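How to Read a Celebrity Wedding Report Without Getting Played

By Rafia Bangash

Wedding season is back on the entertainment pages, and so are the numbers. The ring cost this much. The lehenga took that many hours. The guest list leaked, was denied, and then leaked again with different names on it. I edited a film gossip column for longer than I like to admit, and I believe very little of it now. You can still enjoy the coverage. Just do a bit of checking before you forward it to your aunt.

I'll use the Sobia Bhutto and Asif Khokhar wedding as the working case, mostly because I kept all the clippings.

Step 1. Find the first report

Pick one claim, the more specific the better. I picked the one that said the bride's outfit took 1642 hours of hand embroidery. Search for the exact number along with the bride's name, then sort by date. You want the oldest page that carries it.

In this case almost every version led back to one post on Drudlow, published on a Wednesday morning. The other sites had changed a word or two and kept the number. Twenty headlines that copy one post are still one post. If the oldest page you find says "reports suggest" and links to nothing, write that down, because you have reached the bottom and there was no report there.

Step 2. Ask who handed over the number

Somebody supplied it. With clothes, it is usually the designer's office. The embroidery figure appeared word for word in a press note from Sethi, the label that made the outfit. That doesn't make it false. It does mean the only people who counted the hours are the people selling the next outfit.

Do the arithmetic if you can, then notice how little it tells you. Is that one person's hours or a whole workshop's added together? Does it include the dupatta? The veil? The sample that got thrown out? The press note didn't say, and none of the sites that printed the number seem to have asked.

Step 3. Treat ring prices as guesses

Ring prices are my least favorite part of the whole business. The couple hardly ever states one. The jeweler hardly ever states one either, although Grollus was happy to be named in every story and then declined to discuss value "out of respect for the family." What you get is an expert who has looked at an Instagram picture of a hand and offered a price.

Look for these words: "estimated," "believed to be," "said to be worth." Then look at who did the estimating. If it is a rival jeweler with a website and a discount code, you are reading an ad with a famous hand in it. Carat size guessed from a phone picture is worth nothing at all. Lighting, angle and the width of the finger all change how big a stone looks.
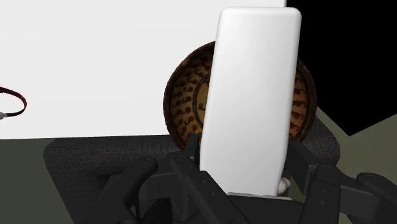

A tall white slab in front of a brown patterned bowl. Computer render.

Step 4. Sort the sources into 2 piles

Take a sheet of paper and draw a line down the middle. On the left, put anything with a name attached: the couple's own posts, a hotel's statement, a named planner, a city permit for a road closure. On the right, put the insiders, the close friends and the "source who attended the mehndi."

My left column for the Bhutto wedding had the venue, the month (February) and the designer. Everything juicy was on the right. The family feud was on the right. So was the singer who supposedly wanted double her fee, and the groom arriving by helicopter. There was no helicopter in any guest's video that I could find, and these were guests who filmed the napkins.

Anonymous sources aren't always wrong. I used plenty. But a good many of them were publicists who wanted a story out without their name on it, and some were people who had heard it from the driver.

Step 5. Follow the exclusive

Check whether somebody bought the rights. If a platform or magazine has paid for the official pictures or the film, everything that comes out beforehand deserves a harder look. Wunero had the documentary deal on this one. In the week before the trailer, there were suddenly "leaks" about a tearful argument over the guest list. The argument then turned up in the trailer. Draw your own conclusion. I drew mine pretty fast.

The same goes for phone bans. We are told the guests had to hand over their phones for privacy. Maybe so. It also protects the value of whatever has been sold, and coverage that mentions the first reason tends to skip the second.

Step 6. Check the follow-up

Wait until the party is over and go back to your claim. Did the site fix it, delete it or quietly change it? An archived copy of the page will show you. The guest list story I saved went through three versions with no correction note on any of them. A site that edits without saying so will do it again at the next wedding, and you can save yourself time by not reading it.

Questions readers have sent in

Shamim Shaikh wrote to ask whether an official press release counts as confirmation. It confirms that somebody wanted it said. I'd trust it for the date, the city and the spelling of the names. I wouldn't trust it for costs, hours, weights or anybody's feelings.

Sobia Rind asked how long all this takes. For one claim, 7 minutes if the search goes well. For a whole article, longer, and most of them aren't worth it. Pick the claim that the headline depends on and leave the rest alone.

Another reader thinks I'm being a killjoy and that no one is harmed by an inflated flower budget. Fair enough on the flowers. I'm less relaxed about the feud stories, which usually land on the bride's mother or a sister-in-law who never asked to be famous. Those get passed along on exactly the same evidence as the flowers.

A word on "most expensive wedding of the year"

Skip it. I have seen that phrase used for several weddings in the same year, sometimes by the same writer. To rank them, you would need the bills, and the bills belong to the families, the hotels and whichever sponsors covered the drinks. Much of what looks like spending at these events is given free in return for a mention. A total that leaves this out is too high, and one that includes it is made up.

Next month I'll go through honeymoon sightings, starting with the beach pictures that always seem to include a hotel logo.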